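Soft things are hard: a chat with the Tinum project
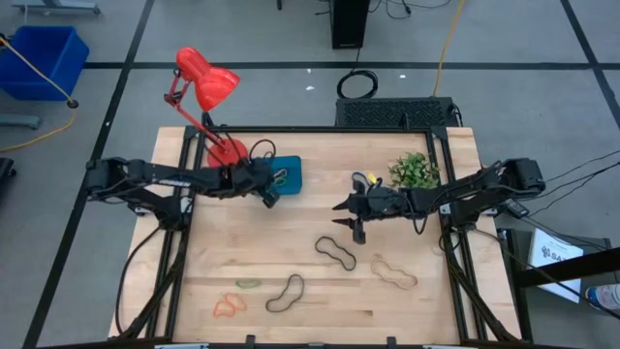

The two-arm bench with rubber bands laid out on the wood.

Apr 17, 2021

Most robot papers pick up blocks. The Tinum group at Kulthorpe went for rubber bands, and their new result is mostly about why that was a pain.

"A block stays the shape you left it," the project lead told me over a bad line. "A band doesn't. You grab one side and the other side wanders off."

So, the method. Two arms facing each other, one policy driving both. Trained on 428 demos, all done by hand, starting last December. Each demo has one arm pinch a band and the other hold the box it goes around. Simple enough to say.

First version got 6 tries out of 15. Not great. The fix was letting the second arm move before the first one had finished its grasp – the old code made them take turns, which the lead calls "my fault, I liked it tidy."

With that gone, 9 out of 15. Same bands, same box.

I asked about colour. Does it matter? "We thought it would. Twisted bands are way worse then any colour." A twisted one can look like two bands to the software, and it will go for the middle.

And the lamp and the plant on the table? Left there on purpose. "People's desks have stuff on them. If it only works on a bare table I don't want to publish it."

Next up is a run on the Seidel bench, diferent lighting, same weights. No promises on the numbers. "Ask me after," the lead said, and had to go – an arm needed resetting.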